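Namis – Datensatz zu Handgriffen am Tisch

Stand: Juli. Ansprechpartner für Inhalt und Korrekturen: Mulugeta Gudeta. Für Format und Ladeskripte: Yung-ching Kwok.

Worum es geht

Namis ist eine Sammlung von Aufzeichnungen, in denen Menschen mit einem handgeführten Greifer einfache Arbeiten am Tisch erledigen. Textilien werden aufgenommen, abgelegt und gefaltet, kleine Gegenstände umgesetzt, Behälter verschoben. Die Sammlung soll helfen, eine ziemlich schlichte Frage zu beantworten: Welche dieser Arbeiten kann eine Maschine heute übernehmen, und bei welchen bleibt man besser bei der Hand?

Unsere Antwort nach der ersten Auswertung fällt gemischt aus. Starre Gegenstände gehen meistens. Stoff geht manchmal. Stoff, der neben oder auf anderen Dingen liegt, geht selten. Wer den Datensatz für eine Vorführung mit günstigem Ausgang sucht, wird hier nicht viel finden.

Umfang

Der Datensatz enthält 199 Episoden. Eine Episode beginnt mit dem Greifer über der Tischfläche und endet, wenn die Person die Aufgabe für erledigt oder für abgebrochen erklärt. Abbrüche sind enthalten und als solche markiert.

Die Episoden verteilen sich auf fünf Aufgabengruppen:

stoff_aufnehmen
stoff_falten
objekt_umsetzen
objekt_aus_stapel
behaelter_schieben

Aufgenommen wurde an zwei Standorten, in der Werkstatt von Pikance und in einem Raum in Plovbridge. Die Tische sind unterschiedlich hoch, das Licht kommt in beiden Fällen überwiegend von der Decke. Tageslicht haben wir nicht gezielt variiert.

Aufbau der Dateien

Jede Episode liegt in einem eigenen Ordner. Darin befinden sich die Bildfolge der Greiferkamera, eine Datei mit der Öffnungsweite der Finger über die Zeit, eine Datei mit der geschätzten Lage des Greifers im Raum und eine kurze Textdatei mit der Aufgabenbeschreibung. Die Aufgabenbeschreibungen sind auf Deutsch, in einem Satz, ohne Fachbegriffe. Sie wurden vor der Aufnahme geschrieben und danach nicht mehr angepasst, auch wenn die Person etwas anderes getan hat als vorgesehen. In solchen Fällen steht im Feld abweichung ein Vermerk.

Das Feld ergebnis kennt die Werte erledigt, teilweise und abgebrochen. Vergeben hat sie zunächst die aufnehmende Person, Ayana Araya hat alle Einträge noch einmal durchgesehen. Bei Uneinigkeit gilt der strengere Wert. Ein gefaltetes Tuch mit einer umgeschlagenen Ecke ist demnach teilweise und nicht erledigt.

Was die Kamera sieht

Die Kamera sitzt am Greifer und hat ein stark gekrümmtes Weitwinkelbild. Gehäuse und Finger sind oft im Bild, an den Ecken fällt das Bild ins Schwarze ab. Wir haben nichts davon herausgeschnitten. Ein Modell, das später an einem Roboterarm mit demselben Greifer läuft, hat es mit derselben Sicht zu tun. Wer entzerrte Bilder braucht, findet die Kalibrierung im Ordner kamera.

Schwierig sind die Stellen, an denen das Gehäuse dem Deckenlicht im Weg ist. Dunkler Stoff verliert dort fast jede Zeichnung, und man erkennt ihn nur noch an einzelnen helleren Falten. Eine weiße, runde Oberseite daneben bleibt dagegen gut sichtbar. Ein Verfahren, das sich an der hellsten Fläche orientiert, greift dann nach dem Falschen.

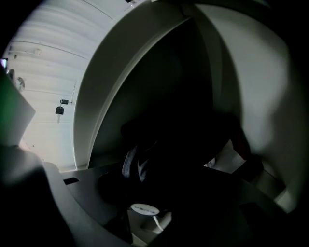 Shuzhen Tan hält unsere Einschätzung für zu vorsichtig. In ihrem Kommentar zur Vorabversion schreibt sie, dass sich die meisten Fehlgriffe bei dunklem Stoff mit einer besseren Belichtungssteuerung vermeiden ließen und dass man aus solchen Aufnahmen nicht auf die Grenzen der Maschine schließen dürfe. Man messe hier zum guten Teil die Kamera. Für den Haushalt sei das trotzdem von Belang, denn niemand werde seine Küche zum Wäschefalten neu ausleuchten.

Dem ersten Teil stimmen wir nur eingeschränkt zu. Im Endale-Versuch, der auf einem Teil dieser Daten aufbaut, haben wir die Belichtung von Hand nachgeregelt. Das Auffinden des Stoffs wurde besser. Das Greifen einer einzelnen Lage wurde es nicht. Die Finger fassten weiterhin zwei Lagen oder gar keine, und ein Mensch am selben Werkzeug korrigiert das mit einem kleinen Ruck, den die Lageschätzung kaum auflöst. Rhydian Pumphrey vermutet, dass dafür eine Kraftmessung in den Fingerspitzen nötig wäre. Die haben wir nicht.

Wofür die Daten taugen

Geeignet sind sie zum Vortrainieren von Greifstrategien, zum Vergleich von Verfahren bei schlechter Sicht und zum Üben des Umgangs mit abgebrochenen Versuchen. Auch für die Frage, wie lange ein Mensch mit eingeschränkter Fingerzahl für eine Arbeit braucht, geben sie etwas her. Manche Faltaufgabe dauert mit dem Greifer so lange, dass man sie in einem Betrieb aus Kostengründen gar nicht automatisieren würde – selbst wenn die Maschine so schnell wäre wie unsere Leute.

Nicht geeignet sind sie für Aussagen über die Sicherheit im Umgang mit Menschen, für beidhändige Arbeiten und für alles, was mit Flüssigkeiten zu tun hat. Ebenso wenig sollte man aus der Quote erledigter Episoden ablesen, wie gut ein Roboter abschneiden würde. Die Episoden zeigen Menschen, die ein Werkzeug führen.

Bekannte Mängel

Bei einigen Episoden aus Plovbridge springt die Lageschätzung, wenn der Greifer weit nach oben gekippt wird und vor allem Decke im Bild ist. Gleichmäßige Deckenflächen bieten der Schätzung wenig Halt. Die betroffenen Abschnitte tragen den Vermerk lage_unsicher. Zum Training der Bewegung sollte man sie weglassen, für reine Bildaufgaben sind sie brauchbar.

Die Öffnungsweite wird beim Einschalten auf null gesetzt. War der Greifer dabei nicht ganz geschlossen, ist die ganze Episode um einen festen Wert verschoben. Wir haben das korrigiert, wo es auffiel. Übersehene Fälle bitte melden.

Im Feld material steht bei Textilien oft nur stoff. Eine genauere Angabe wäre nützlich gewesen, wurde aber erst spät in das Formular aufgenommen. Nachträglich aus den Bildern geraten haben wir nicht.

Laden

Das Skript laden.py erwartet den Pfad zum Hauptordner und gibt die Episoden nacheinander aus. Mit der Option --nur-erledigt werden die anderen übersprungen. Wir raten davon beim ersten Durchsehen ab, in den abgebrochenen Episoden steckt ein guter Teil der Information.

Eine feste Aufteilung in Training und Test liegt in aufteilung.txt. Sie trennt nach Aufnahmetag und Tisch. Wer selbst zufällig aufteilt, bekommt bessere Zahlen, die sich auf einem anderen Tisch dann nicht halten.

Änderungen und Rückmeldungen

Fehler bitte mit Episodenname und Zeitpunkt in der Bildfolge melden. Korrekturen an Vermerken spielen wir gesammelt ein, die Bildfolgen selbst bleiben unverändert. Als Nächstes ist eine Ergänzung der Gruppe stoff_falten mit helleren Textilien auf dunklem Tisch geplant. Einen Termin dafür gibt es noch nicht.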